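Skolia opens Olmedo House to first-year students from overseas and interstate

DRORNERO: Skolia will welcome 71 first-year students into Olmedo House this September, its first residence set aside for people starting a degree a long way from home. The doors open at 8 am on move-in day, and we can't wait to meet everyone!

Olmedo House is a short walk uphill from the Clenelen campus, on the old tram road. It has sleeping floors over a ground floor of shared kitchens, study rooms and a very long dining table. Students from overseas will live alongside students from interstate and from country towns, many of whom will be learning to read a bus timetable and cook rice in the same week.

The idea grew out of the arrivals survey Skolia ran with 200 students at the end of their first semester. We asked what they had found hardest in the opening weeks. Plenty of people mentioned coursework and money, but the answers that stayed with us were smaller. Students wrote about not knowing which supermarket to go to, about being unsure whether you call a lecturer by their first name, and about Sunday evenings when the whole family was asleep in another time zone. One respondent had eaten toast for 11 days because she was too shy to ask how the stove worked. (We have since written very clear stove instructions.)

"I read every one of those surveys, some of them twice, and I kept thinking how easy most of it would be to fix if there was simply a person around to ask," said Milagros Bermúdez, director of student living at Skolia. "So that's what we've built the house around. There will be someone around to ask, at breakfast, at dinner and at ten at night when you've locked yourself out in your socks."

Each floor will have a pair of senior students living on it, all of whom moved away to study themselves. They'll run the airport and coach station pick-ups, lead the first grocery shop and host a weekly supper that anyone in the house can cook for. The supper roster is already filling up, with dumplings, a lamb roast and a Colombian potato soup pencilled in for the opening fortnight.
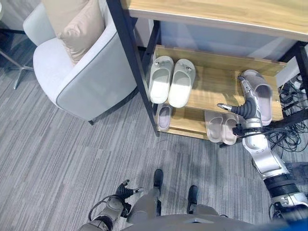 Bermúdez said the bit she would have loved most in her own first year was the supper, that she had turned up to university knowing no one at all, and that a bowl of something hot with a stranger from down the hall would have made a world of difference to her first month.

Study support is part of the arrangement too. Tutors from the Clenelen learning centre will visit 3 evenings a week during semester to help with essay structure, referencing, lab reports and the odd panicked maths question. Sessions are drop-in and free for residents. Students coming from the International Baccalaureate, the HSC, A levels and a good many other systems have all told us that the jump to university marking took them by surprise, so the first few weeks will concentrate on reading an assignment brief and making sense of feedback.

The house will also keep late quiet hours in the study rooms during exams, with a booking sheet for students who need to ring home at unusual times. One small room on the ground floor has been kept just for calls. It has a door that shuts properly, which was a surprisingly popular request!

Rent at Olmedo House is charged per semester and covers electricity, internet, laundry and the weekly supper. A limited number of reduced-rent places are available to students who are the first in their family to attend university. Applicants for these places fill in one extra page on the standard housing form, and the details they give are seen only by the housing team.

Students already enrolled at Clenelen are invited to get involved as well. Skolia is looking for conversation partners, weekend walk leaders and people willing to show a newcomer how to get to the beach and back on public transport. No experience is needed, only a couple of free hours a fortnight and a bit of patience.

Families of incoming students can join an online information session before move-in. It will be held twice, at 7 am and again at 6 pm, so that parents in different parts of the world have a decent chance of being awake for one of them. Interpreters can be arranged on request through the housing office.

Applications for the remaining rooms are open now and close once the house is full. Students who miss out will be placed on a waiting list and are still welcome at supper, provided they put their name on the roster by noon so the cooks know how much to make.

Media enquiries: Skolia communications office, Clenelen campus, Drornero. Interviews with Milagros Bermúdez and with senior student residents can be arranged in the fortnight before opening.

Filed under: Media releases, Student life, Accommodation

Recent releases
Clenelen library extends opening hours for exam period
New exchange partners announced for second-year languages
Drornero bus pass now available to part-time students
Orientation program: what's on and where to be

Get Skolia news in your inbox once a month. Enter your email address to subscribe. You can unsubscribe at any time.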